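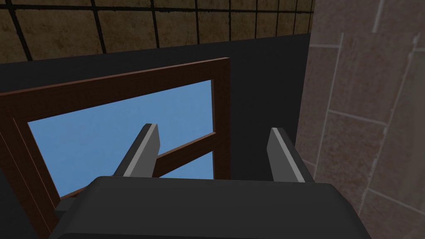 과제 진행 보고: 공개 시연 및 현장 방문 결과
작성일: 2024년 12월 22일
수신: Clolora 지원사업 담당

1. 개요
Vinine 과제의 중간 점검 일정에 따라 Marín 시험동에서 공개 시연을 실시하였다. 참관 인원은 20명이며, 수요처인 Trendivitz 측 실무진이 포함되었다. 시연은 시뮬레이션 구간과 실기 구간으로 나누어 진행하였다.

2. 시뮬레이션 구간
실내 환경 모델에서 두 손가락 그리퍼의 접근 및 개폐 동작을 시연하였다. 손목 쪽 시점에서는 그리퍼 본체가 화면 하단을 넓게 차지하며, 두 손가락을 벌린 상태에서 그 너머로 갈색 창틀과 타일 벽이 보인다. 본 시점은 정책 학습의 입력으로 사용 중이다. 보고 기간 중 누적 실행 횟수는 1,778회이고, 이 중 800회를 평가용으로 분리하였다. 나머지는 학습 및 파라미터 조정에 사용하였다.

3. 실기 구간
동일한 제어기를 실기에 이식하여 파지 동작을 세 차례 수행하였다. 두 번째 수행에서 손목 카메라 보정값이 이전 버전으로 로드되어 접근 위치에 편차가 발생하였고, 보정 파일 교체 후 재개하였다. 버전 확인 절차를 기동 스크립트에 추가하였다.

4. 참관자 의견
가. 벽면과 천장 재질의 변화 폭을 확대할 것. 현재 모델은 재질 조합이 제한적이다.
나. 창 주변 작업 시 프레임과 손가락 간 간섭 검사 결과를 별도 로그로 제출할 것.
다. 그리퍼 개방 폭의 기준값을 문서에 명시할 것.
가, 다 항은 즉시 반영하며, 나 항은 로그 형식을 Trendivitz와 협의한 후 확정한다.

5. 예산 및 일정
시연 관련 집행은 승인된 운영비 범위 내에서 완료하였다. 시험동 사용료 정산서는 별첨으로 제출한다. 재질 확장 모델의 재평가는 3월에 실시하며, 평가 항목은 금번과 동일하게 유지한다. 실기용 예비 손가락 부품의 납품이 지연되고 있어 대체 공급처의 견적을 접수 중이다.

6. 요청 사항
Marín 시험동 사용 기간의 연장 승인을 요청한다. 연장 신청서는 본 보고서와 함께 제출하였다.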